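Progress report on the Trunlow work, second period
To: Saulius Baranauskienė, Soltness
17 Aug 2025

Hi Saulius,

You asked for something you could read over a coffee and then forward upstairs without editing, so I'm going to aim for the first half of that and hope for the best on the second. The spreadsheet with the spending is going to you separately. What follows is what we did with the software since the June report, what's working, what isn't, and what I'd like to do with the rest of the period.

Quick reminder of where we left off. In June the planner could pick things up from a marked spot and put them down at another marked spot, and if you moved either spot by a finger's width it fell apart. The goal you signed off on was to get rid of the marks: let the wrist camera find the surfaces, work out where they start and stop, and hand that to the planner so it can choose its own place to set something down. I said I thought we'd have it by now. We have most of it!

The big piece is the surface finder, which lives in the Workneh repository with everything else. It takes the picture from the wrist, throws away the part covered by the fingers, and fits flat patches to what's left. Then the planner asks it one question over and over, which is "can I put this here?" and gets back a yes, a no, or a "move closer and ask me again." That third answer is new and I'm very fond of it. The old version only knew yes and no, and when it was unsure it said yes, with the results you saw when you visited (sorry again about the cup).

Getting the "move closer" answer to behave took longer than I'd budgeted. At first the arm would move closer, look, be unsure again, move closer, and so on until the safety stop kicked in. We now allow 3 looks per placement and each one has to come from a noticeably different angle. If it's still unsure after the last one, it backs off and asks a person. I'd much rather explain a polite request for help to your board than another cup. 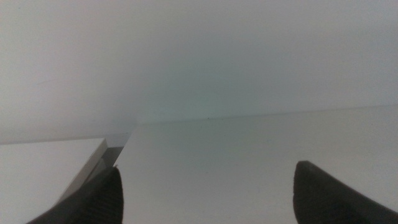

The hardest case for the finder has been white on white, and I spent the better part of the summer on it. The depth numbers go mushy on pale, featureless surfaces, so for a long time we leaned on color and brightness to find the edges, and with pale things in front of a pale background there's almost nothing to lean on. The big surface fades into the pale background behind it with only a thin, slightly darker line to tell you where it ends. And then over by the left finger there's a narrow gray gap between the main surface and the separate white piece next to it, and the old code went right over gaps like that one. It merged both pieces into one lovely big patch and told the planner to go ahead and use the middle. The new code looks for long, straight, faint lines first and only then fits the patches on either side, so a seam counts as a border even when the two sides are the same shade.

I tested the new approach on a set of 105 saved views that I picked by hand because they were annoying: pale surfaces, soft focus, thin seams, bevels that catch the light. The old finder merged surfaces it shouldn't have in 20 of them. The new one does it in 3. I want to be careful with that, because I chose the views and I also wrote the fix, so of course the fix suits the views. A fair test needs pictures I haven't been staring at for weeks, and I've put that into the plan further down.

Two of the leftover failures are the same problem, a bevel so evenly lit that it reads as part of the top face. The other one I simply don't understand yet. It gives a different answer depending on whether I run it on my desktop or on the machine by the arm, and that's the kind of bug that makes me want to go and keep bees. My best guess is a rounding difference in the line fitting. I've got a branch open for it and I poke at it when I need a break from something else.

Now, the finger mask. I know this sounds tiny, but it cost me a full week. The finder has to ignore the gripper's own fingers, and we used to do that with a fixed cutout, one shape painted over the lower corners of every picture. Fine with the fingers in one position. Once we let the planner open and close them while looking, the cutout was wrong nearly all the time, and the finder would report a small dark "object" sitting wherever a fingertip poked out of the mask. The planner would then carefully plan a route around its own finger. I have a log of it doing this over and over and it's weirdly charming to read.

The mask is now computed from the actual finger opening, with a bit of padding. The padding means we lose a strip of usable picture on the inner side of each finger, and I think that's a good trade.

Specks are the other thing. Any little bit of dust near an edge used to split the line in two, and then the surface got an imaginary corner. I've added a step that bridges short breaks in a line if both halves point the same way. It works nicely on dust. It would also happily bridge a real notch if the notch were small enough, so there's a size limit, and I'd love to talk with the Havico people about what sizes matter on their trays before I set it for good.

Tooling, briefly, since I know it's what the money upstairs finds dullest and it's what has saved us the most time. Every placement attempt now saves the picture, the patches, the question the planner asked and the answer it got, all in one folder. There's a small viewer that lets you step through them with the arrow keys. Before this I was matching up timestamps from separate logs by eye, and I'm a little embarrassed how long I put up with it. You can run the viewer on your laptop, no arm needed. I'll send instructions, and please tell me where they lose you.

What slipped: the speed work. A full look-and-decide still takes longer than I promised, mostly because the line search runs on the full picture when it could run on a shrunken one first. I left it alone on purpose while the answers were still changing, but it's late and I'm not going to pretend otherwise. The stacking demo also moved back, as it depends on the speed work. Neither one changes what I'm asking for in money, though both change the order of things.

Plan for the next stretch, in the order I'd do it. First a fresh set of test views, collected by someone other than me and kept out of my reach until the code is frozen. Then the shrunken-picture search. Then the bevel failures, probably by asking for a second look from lower down whenever a bevel is suspected. Stacking after that, if there's time, and I think there will be.

Decisions I need from you: whether the Havico trays are still the target or whether we should plan for general tabletops, and whether I can share the saved views outside Soltness. I'd like an answer on the trays before I start collecting, as it changes what we point the camera at.

Call me if anything in here is going to cause trouble upstairs and I'll rewrite that bit.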